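Umthorpe Workshop Newsletter
26/12/2022
From the benches: Bostine gets its fingers

Several of you have stopped to ask what the clicking noise is, so I thought I'd write it up properly. It's Bostine! Bostine is a hand-held gripper, a sort of robot hand on a stick that you squeeze yourself, and it has been my main project at Umthorpe since the summer. The finished version will go on the end of the Aguirre, the little arm I've been building on the kitchen table at home, but I wanted to get the fingers right first, and that's much easier to do when you can hold the thing and feel what it's up to.

I should say that I came to this with very little mechanical knowledge. I can solder, I can just about use the lathe with somebody watching, and I had never designed anything with a hinge in it. The first Bostine was made from plywood offcuts and a bulldog clip. It could pick up a tennis ball. It could not put down a tennis ball, or at least it couldn't without my other hand joining in, and the whole business went back in the drawer for a while.

What got it out again was an evening with Walid Tannous, who was at the next bench mending an amplifier and asked why my fingers closed like scissors. I hadn't really thought about it. If each finger swings on a single pivot, the tips meet at an angle, and anything small gets squirted out of the front like a bar of soap. Walid drew me a parallel linkage on the back of a Statonier receipt (I still have it, it's pinned over my desk) and I went home and cut one out of cereal packet with drawing pins for pivots. It worked first go. I must have opened and closed that bit of cardboard for half an hour.

Turning the cardboard into something solid took four evenings. The linkage itself was quick enough, and most of the time went on the pivots, where I learned that a screw can be tight or it can be a hinge, and that if you want both you need a spacer. I'd drilled my holes by eye. Don't do that. A hole that's a hair out on one arm doesn't look like anything at all, but by the time you get to the fingertip one side arrives before the other and pushes whatever you're holding over to the left. I filled them, marked everything again with a square and a sharp scriber, and drilled both arms clamped together as a pair. I'm very pleased with how they came out.

The trigger is simply a lever and a bit of cord, with an old retractable-pen spring to open the jaws again. If anyone has a source of slightly stronger springs in that size, please come and find me.

Then there was the question of the tips. Small, pointed fingers look wonderful and very technical, and I made a pair, and they were hopeless on anything with a curve to it. Big soft fingers will hold a lemon all day but can't get hold of a washer. I tried several shapes in between, and the pair I've settled on is fat and rounded with a slot running through the top of each one, so there's somewhere for the pad to give a little when it's pressed. They look like a cartoon character's thumbs. I love them.

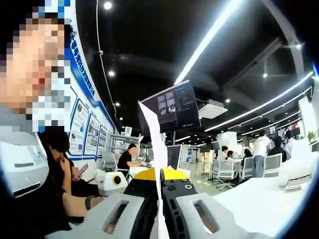
Paper is my favourite test for a gripper, and I'd recommend it to anyone who is building one. It weighs next to nothing, so strength doesn't come into it, and you find out straight away whether the two faces are meeting squarely or only touching at one corner. You cut a long strip, close the jaws on the end of it and see how it stands. With the white pads on, the strip stands upright out of the jaws with only a slight bend near the top, and I don't mind telling you I was grinning when I saw that. With the pointed tips the same sort of strip would flop over sideways as soon as I moved my wrist. After that I have a go at pulling the paper out by hand, first straight up and then to either side. If it comes away more easily one way than the other, I loosen the pad, shift it and try again.

I've also been running a count, which is where the clicking comes in. I fixed a cheap tally counter to the lever on a spare set of arms, and whenever I'm waiting for glue to set or the kettle to boil I sit and squeeze. The spare set reached 2146 before one of the pivots worked loose. No damage, the screw had just backed itself out a turn at a time. It now has a dab of threadlock on it and the counter has gone back to nought. (Sorry to everyone who was trying to concentrate on the wiring course.)

Cost, because people always ask. I spent eight pounds at Statonier on screws, spacers and cord, and everything else came out of the scrap bins or my own drawers. The motor for the powered version will be more, and I haven't chosen one yet. I'd been looking at hobby servos, and Walid thinks I should use a small geared motor and let a spring decide how hard the fingers squeeze, so a strawberry gets treated kindly and a spanner doesn't get dropped. I like that idea a lot. It does mean redrawing the back end of the mechanism, and at the moment the redrawing consists of a page with the word SPRING on it and a big arrow.

Fitting Bostine to the Aguirre is the job for the new year. The wrist plate on the arm has its holes on a 20 mm square and Bostine has nothing of the kind, so I need to make an adapter — a flat one if I can get away with it, as every bit of extra length at the wrist makes the shoulder motor grumble. There's a lump of aluminium under my bench that might do. If it's yours, now is the time to say so.

I also want to try some odder objects. So far it's been paper, lemons, pencils, a mug by its handle and a bag of screws, and the bag of screws was the most fun by a long way — it changes shape just as you think you've got it. Keys are difficult. A single sheet lying flat on a table is beyond me completely, and I'd love to hear from anyone who has managed it without a sucker.

I'll bring everything along to the open bench in February, including the plywood one if you want a laugh, plus drawings of the arms and all the rejected fingertips in an ice cream tub. Please do have a squeeze. If you'd like to make your own I can lend out the drilling template, though I'd ask that it comes back flat this time. And bring something awkward for it to pick up, as long as it isn't alive or full of soup.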